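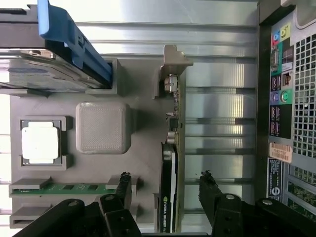

Thread: Tronemlow want our left back, should we sell?

rowzed_out
Posted Mon 20 July
Local radio had it this morning that Tronemlow have asked about our left back. No fee mentioned. He has 18 months left on his deal, so this is the summer to decide. I'd sell if the money is right and put it toward a striker.

kopcorner6
Sell him and play who? The backup started 6 league games last season and we lost four of them. He can't defend the far post.

rowzed_out
He was coming back from a hamstring injury for most of those. Give him a full preseason and see.

Northgate Nell
I drove 400 miles round trip in December to watch the backup get turned inside out by a winger who is now out of contract. Preseason won't fix that.

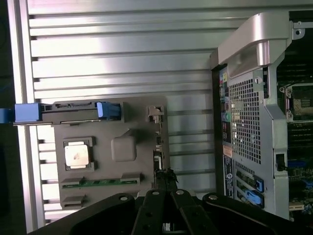

The other thing is set pieces. Our left back takes every corner from the right side, and we scored 14 from corners last year. Take him out and I don't know who hits them. The captain tried a few in the cup and didn't beat the first man.

halfspace_harry
Corners can be coached. What worries me is the shape. We play with the left winger coming inside, so the full back has all that touchline to himself. If the new guy can't get up and down for 90 minutes the whole left side stops working.

kopcorner6
Agree with Harry. The winger doesn't track back either, so you need somebody with legs.

tinpot_terry
You're all talking like it's done. It was one line on the radio. Same station had us signing two keepers last summer and we signed none. 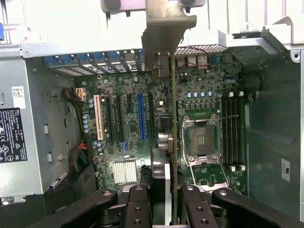

Also, Tronemlow haven't sold anybody yet. They were over budget when the season ended and I can't see them paying a proper fee before they move a couple of players on. My guess is a loan offer with an option, and we should say no to that.

rowzed_out
Fair point on the loan. I'd turn that down too. I only mean a straight sale, most of it up front.

Northgate Nell
And if it comes in the last week of the window? Then we have the money and no time to spend it. We did that two years ago and ended up with a center back at left back until the new year.

halfspace_harry
He wasn't bad there.

Northgate Nell
He was terrible there, Harry.

tinpot_terry
Changing the subject for a second.

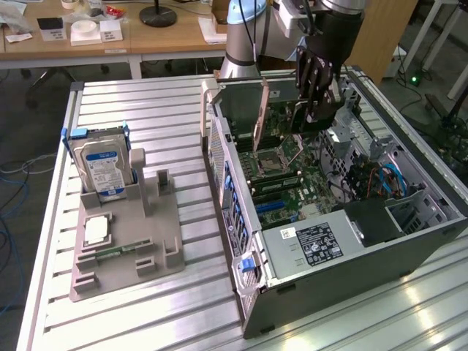
Open tower on its side, memory in, no CPU in the socket.

kopcorner6
Cheers Terry. Back on topic, is the friendly on Saturday being streamed?

rowzed_out
Audio only as far as I know.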